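Cudstead Home Manipulation Project
Progress report to the Skonska program office
2023-12-19

This report covers software work since the last review: pose tracking for hand-held demonstrations, the data tooling, policy training, and the grasp planner. Spending is in the separate statement. Items marked open carry over to the next period.
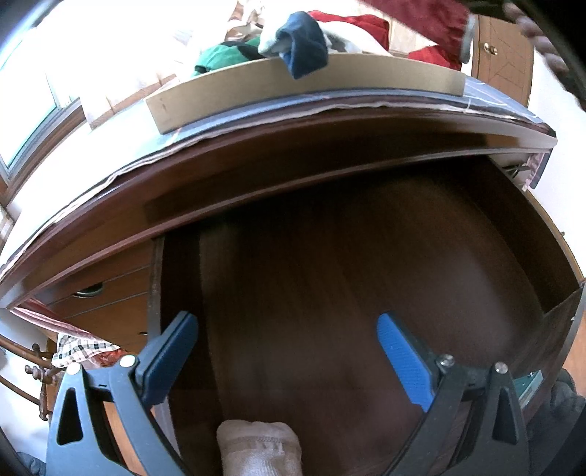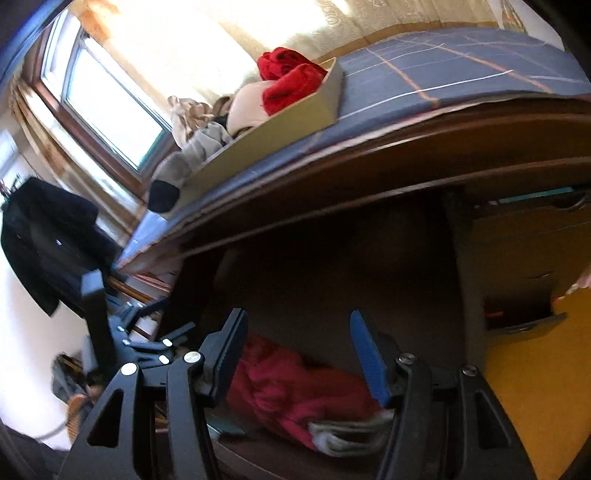
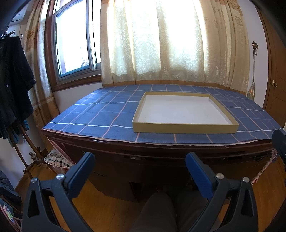

Household collection with the hand-held gripper: dresser drawer, under the bed, tray on the table.

Software

1. Pose tracking

The tracker estimates where the gripper is from its own camera and inertial data. At the last review it lost its position too often in homes to be usable. Most failures came in two situations: bright windows behind the work area, and dark enclosed spaces such as drawers and the space under a bed. The room shown is typical in that it has both. Daylight comes in strongly at the window, and the floor under the bed is in shadow.

We made two changes. Exposure is now set from the lower center of the view, between the fingers, instead of from the whole view. The tracker also keeps a map of the room for the whole session and tries to find its place in that map again after a dropout. Before, each recording started a new map, and a dropout ended it.

On our replay set of 116 recordings, 90 now track from start to finish. The remaining ones fail mostly when the gripper stays close to a plain surface for a long time, for example the bottom of a drawer. Adding more features does not help when there is little texture to find. We are testing a fallback that relies on inertial data for short stretches and flags those stretches so that training can skip them. Open.

2. Data tooling (Paisan)

Paisan is our in-house tool for checking and cutting recordings. It now runs on the laptop that goes to the home, so the operator learns before leaving whether a recording is usable. Previously this was found out at the office, sometimes days later.

The tool rejects a recording if tracking is lost for too long, if the finger opening cannot be read, or if clocks drift apart between the camera and the inertial sensor. The clock check was added in this period after we found a set of older recordings with a small steady offset. Those have been corrected and reprocessed. Versions of the data set made before the correction are still on the server but are marked as not for training.

Labels are still typed by hand. We looked at generating them automatically and put it aside, as fixing wrong labels took longer than writing them.

3. Policy training (Bito)

Bito is the policy that maps camera views to gripper motion. The current version was trained on nearly 500 accepted demonstrations of picking up cloth items and placing them in a container. Cloth is the main target for this phase, and also the hardest case for the planner, which has no fixed shape to work from.

Results on the arm in our lab are mixed. Picking from an open surface is reliable enough to demonstrate. Picking from inside a drawer is not. The usual fault is that the fingers close too early, above the cloth. We think the policy judges depth badly when the item and the wood around it are both close to the camera. A second fault is that the policy hesitates between two items lying near each other and then moves to a point between them. Predicting a longer stretch of motion at a time reduced this, at the cost of slower correction when the item shifts.

We have not yet tested on furniture with a low opening, such as a bed. The arm can reach there only in a few configurations, and the planner has to be able to refuse a motion first.

4. Planner and safety layer

The safety layer checks each motion from the policy against the joint limits and a coarse model of the surroundings. It now runs at every control step and stops the arm if a motion would break a limit. The old version checked only the end point of a motion, so it could miss a collision on the way there.

The coarse model treats a drawer as a solid box unless told that it is open. At present an operator sets this by hand before each run. Reading it from the camera is planned but has not started.

Delays

Work on the planner is 8 weeks behind the plan. The main cause was the clock problem described under item 2, which took developer time away from it. We do not ask for more funds. We ask that the under-furniture test be moved to March and that the drawer test stay where it is.

Next period

Finish the inertial fallback and rerun the full replay set.
Collect more drawer demonstrations, with varied depth and lighting.
Retrain Bito on the corrected data only, and report drawer and open-surface results separately.
Freeze the Paisan file format so that the partner team can start reading it.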